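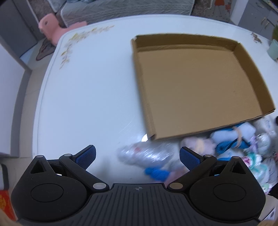
*La pinza de mano abierta sobre los bultos blandos, con la caja de cartón al lado.*

# Kollari: pinza de demostración manual

Kollari sirve para enseñar tareas de agarre con la propia mano. Sujetas el cuerpo por los dos lados, cierras las mordazas sobre el objeto, lo llevas adonde toca y abres. Sin brazo robótico, sin mando y sin programar trayectorias. ¡La primera vez que la probamos en el taller de Manríquez no había manera de que alguien la soltara!

Donde más nos gusta es con lo blando: calcetines, ovillos, bolsas, paños enrollados. Son objetos que cambian de forma al cogerlos, y con la pinza en la mano se nota enseguida cuándo conviene entrar más bajo o apretar menos -- un gesto que con teleoperación cuesta bastante más.

## Una tarea para empezar: llenar la caja

Pon una caja abierta sobre la mesa y los objetos a un lado. Coge uno, pásalo por encima del borde, suéltalo dentro y vuelve a por el siguiente. Cambia el orden y gira un poco la caja entre una serie y otra.
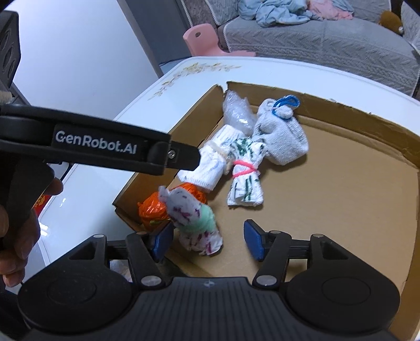
*Calcetín, paño y bolsas dentro de la caja, con las dos almohadillas azules enfrentadas.*

Faustino Montes grabó con esta tarea 1163 demostraciones para el conjunto Destham, en cocinas y salones corrientes, y de ahí salen casi todos los consejos de la guía:

- Acércate despacio y con las mordazas ya abiertas.
- Con bolsas de plástico, busca un pliegue.
- Suelta cerca del fondo, sin lanzar.
- Si fallas un agarre, repítelo y sigue grabando -- las correcciones también enseñan.

## Qué incluye

- Pinza Kollari montada
- 4 almohadillas de repuesto
- Maletín Kondden
- Guía de grabación, 19 páginas

Las sesiones de 10 minutos con descanso funcionan muy bien, sobre todo al principio. Las almohadillas se limpian con un paño húmedo y se cambian con un destornillador pequeño.

Ficha revisada el 9 de noviembre de 2018.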